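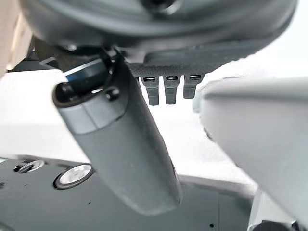 Figure 2. Close view, Sillard series.

5. Sorting and putting away

The Sillard household series was concerned with the everyday work of putting things back where they belong. It covers 104 sessions, each limited to a single room and to the objects normally kept in it. Kitchens and utility rooms make up the larger part; bedrooms were added in January at the request of the Matubbar centre.

Objects were grouped according to the Funetti list, which holds 500 household items under five headings. The list was drawn up for shops and not for homes, and two of its headings proved hard to apply. Cloths, for instance, are placed with cleaning goods, although many households keep them with table linen. In such cases the place named by the household was recorded -- the heading in the list was kept as a note only.

A session was treated as complete when every object had been given a place, whether or not that place was the usual one. Tamilov used a stricter rule, under which an object left on a work surface counted as not put away. We did not follow it. In small kitchens the work surface is often the only place for a kettle or a bread bin, and the stricter rule would have marked these rooms as untidy on grounds of size alone.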